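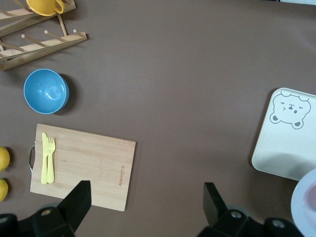 **Ticket 2522 — Akus cell, left arm, gripper not closing square**
Opened by: Hằng Vi
Status: waiting on part

Tue 1 August

Hello all, and thank you for being so patient with me on this one, I know the kitchen table has been tied up longer than anybody wanted.

The complaint, as passed on by the Stulley side, was that the arm would pick up the yellow cup by its handle quite happily but kept fumbling the plastic knife and fork when they were lying on the cutting board. Thin, flat things only. The bowl was fine, the lemons were fine.

What I've tried so far:

- Homed the gripper and ran the open/close routine 2000 times overnight with nothing in the fingers. No faults logged, which was a bit disappointing if I'm truthful!
- Checked the bolts on both finger mounts. The one nearest the base of the right finger took a good quarter turn before it nipped up, so I've redone the lot and put a paint mark across each head.
- Re-taught the open position, so the fingers sit nice and wide with clear table between them before the arm comes down.
- Swapped the wrist cable for the Grumwood spare. Made no difference, so the old one is back on and the spare is back in its bag.

After the bolts it was better but still not right. With the fingers shut on a strip of paper I can pull it out at the tip on one side and not the other, so I think the right finger has taken a small twist — possibly from that bump against the dish rack in April, see ticket 267.

I've asked Đặng for a new pair of fingers, as I'd sooner change both together. Until they turn up, please carry on with the cup and the bowl by all means, but leave the cutlery out of the run list. And if you move the bear tray or the rack to wipe down, do pop them back where they were, because I'm using the same layout for the before-and-after test.

Will update when the parcel lands.

Hằng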